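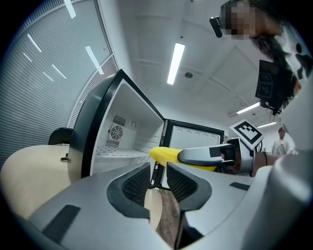
Search this list
Enter keywords... Go

Vavville Corn Share - members list
Subject: Re: Re: Is it too late to say something about the corn
Oct 18, 2021
By Maureen Tackett
Print this message | E-mail this message

It is never too late to say something about the corn. Some of you have been saying it since the first pickup. I'm going to quote the latest one and answer it in pieces, then get back to my storm windows.

> I don't want to be that person, but the last two boxes were not sweet.
> They tasted like the stuff you feed to hogs. We paid the same as everybody
> in Hudodcombe and my sister-in-law says theirs was like candy. Are we
> getting the leftovers? Also the box was damp on the bottom and I would
> like to know why pickup can't be on a different day.

The Hudodcombe people are not getting better corn. It's the same field and the same truck. Their pickup is in the morning, a couple of hours after picking, and ours is after work, and in between the corn sits in the Holroyd barn doing what corn does, which is turn its sugar into starch. Warm corn does it faster. By the time you've driven home, fed the dog and left the box on the porch overnight, you have hog feed, and I say this as someone who has left a box on the porch overnight.

So: put it in the refrigerator as soon as you walk in. Leave the husks on. If the husks are already off, a plastic bag is fine. Don't soak it. I know your grandmother soaked it.

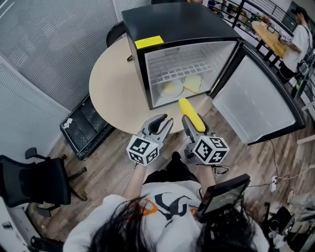 Maureen Tackett
Pickup coordinator and list moderator, Vavville

As for the last two boxes, they were also late corn. We planted the third block in a wet spell and it came up when it felt like it. The farm asked in September if we wanted to stop early or take what there was. I put it to a vote on this list. Four of you voted, all for taking what there was, so that's what we took. I still have the e-mails.

The damp bottom is because it rained. We're looking at the waxed boxes from Driltico for next year, but they come in lots of 300 and we have 23 households. If anyone has a dry shed and a forgiving spouse, write to me off the list.

> And what are we supposed to do with this much of it? I counted and I
> still have enough to feed a ball team.

Freeze it. Boil the ears a few minutes, cool them in ice water for just as long, cut the kernels off and bag them flat. Frozen on the cob it takes up the whole freezer and comes out tasting like the freezer. The late ears make decent chowder and very good cornbread, where nobody's checking for candy. The cobs make stock, if you're the type.

The day of the pickup can't move. The barn has a horse thing on every other day and the horses were there first.

Two bits of business. I still have 200 paper sacks in my hallway and would like my hallway back - please take some. And sign-up for next season opens in April, same price. There's a line on the form for comments. It is a short line, and I made it that way on purpose.

Maureen

Print this message | E-mail this message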